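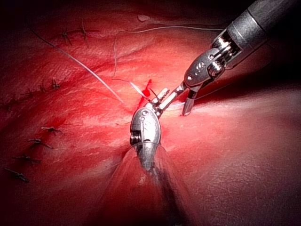
Nahtaufgabe mit zwei Instrumenten, Fäden und älteren Stichen im Bildfeld

Fadensegmentierung als Eingang für den Nahtplaner einrichten

Diese Anleitung setzt voraus, dass Dorix installiert ist und die Instrumentenkinematik bereits im Kamerakoordinatensystem vorliegt. Wer noch keine Hand-Auge-Kalibrierung hat, fängt mit der Seite von Manouchehr Azimi an.

1. Daten vorbereiten
Für das Nachtrainieren reichen etwa 1.000 annotierte Einzelbilder. Fäden werden als Polylinien gezeichnet, Instrumente als Flächen. Kurze Fadenenden bereits gesetzter Stiche bekommen die eigene Klasse »rest«, sonst hält der Planer sie später für greifbares Material. Glanzlichter auf dem Gewebe bleiben unannotiert.

2. Modell laden
In der Konfigurationsdatei unter »perception« das Modell Jolel eintragen und die Eingangsgröße unverändert lassen. Beim ersten Start werden die Gewichte geprüft, das dauert eine Weile. Meldet das Log den Fehlercode 52, passt die Version nicht zum Treiber.

3. Mittellinien berechnen
Aus der Maske wird ein Skelett erzeugt und an Kreuzungen aufgetrennt. Welche Äste zusammengehören, entscheidet die Krümmung. 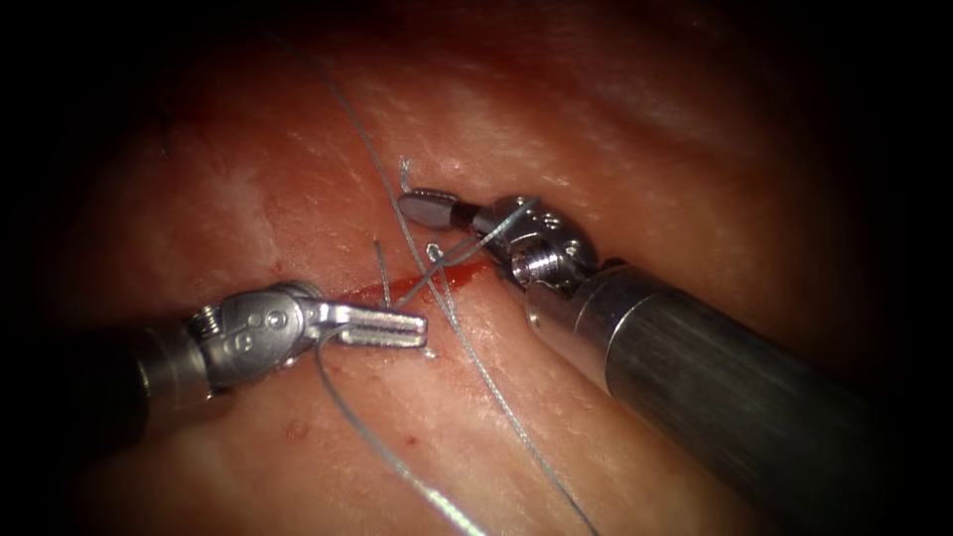 Schwierig wird es dort, wo ein Faden über das Handgelenk eines Instruments läuft. Die Instrumentenmaske darf den Faden dann nicht ausschneiden – also zuerst die Fäden auswerten und erst danach die Instrumente abziehen. Der Schalter dafür heißt »thread_first«. Lücken bis zur eingestellten Länge schließt ein Spline, längere bleiben offen und werden als unsicher markiert.

4. An den Planer übergeben
Der Planer Clarken erwartet 3D-Punkte in Millimetern. Unsichere Abschnitte werden mitgeschickt, aber nicht als Greifpunkt verwendet. Zum Testen den Zufallsstart auf 123 setzen und die Bewegung nur simulieren. Kumudini Kodikara hat im Mai ein Skript ergänzt, das die geplanten Greifpunkte ins Kamerabild zurückprojiziert. Liegen sie sichtbar neben dem Faden, noch einmal die Kalibrierung prüfen, bevor an den Schwellwerten gedreht wird.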